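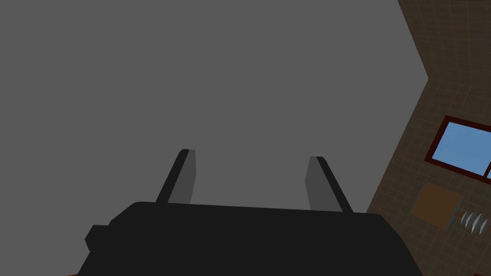
Moving your notes from one phone to another in Leritz

Open Leritz on the old phone, tap the three lines in the corner and pick Export. Choose "Everything" unless you enjoy doing this twice. My 862 notes took 40 seconds, most of them grocery lists from last August.

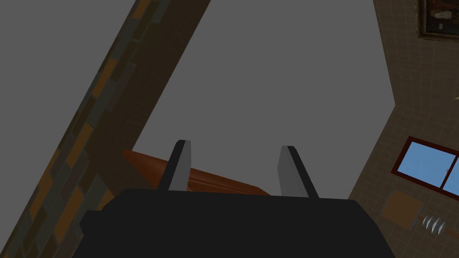
Send the file to yourself any way you like, then open it on the new phone. Leritz will ask whether to merge or replace. Pick merge — replace means exactly what it says, and it doesn't ask again.

Pinned notes come across unpinned. Long-press each one to fix that, and grumble as needed. Reminders need version 4 or later on both phones.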